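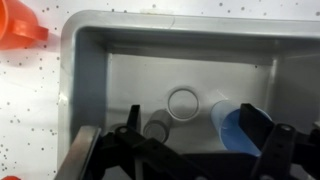
The dishes can wait a while yet

Zoia Palamarchuk
2019-01-26

Every few months someone asks me whether they should hold off buying a new dishwasher until the robots arrive. My answer is to buy the dishwasher.

I spent 18 years running maintenance crews at Kostiuk, a parts plant, before I started writing about this sort of thing. We had arms on the line that could place the same bracket in the same spot all shift long. They were good at it, and they were bolted to the floor behind a fence. If a pallet came in crooked, the line stopped and one of us walked over and straightened it.

A kitchen is all crooked pallets. A cup in the sink might be upright, on its side or under a pot lid. A person reaches in without looking and gets it out by feel. A machine has to find the cup, work out which way it is facing, choose where to put its fingers and then close them hard enough to hold but not hard enough to crack it. Then it has to do the whole lot again for the next thing, which is a different shape.

That is why so much of the work at the moment is done on toy kitchens and plastic cups.
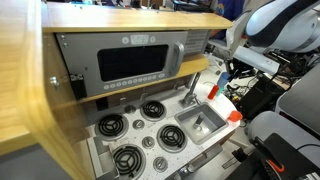
I have no quarrel with starting small. A play kitchen has a sink, a tap and a stovetop, and dropping a plastic cup costs you nothing. What bothers me is the distance between that and the sales talk. Sisska told a trade night last April that its home helper would clear a family table. The demonstration had one bowl, placed by hand, on a bare bench.

Skorell is more careful. Its people quoted me 517 attempts at picking up a mug, with 318 of them good. I was glad to have a real number, but a dishwasher that lost that share of the mugs would go back to the shop.

Shop floors will get there first, I think. Virkaden already has a machine sorting mixed fittings out of tubs – slow, but it keeps going through the night, and a missed piece just goes around again. At home there is no second pass. There is a kid, a dog and a wet floor.

I would put 200 dollars on a robot that can empty a sink before I retire. I would not put the good glasses in it.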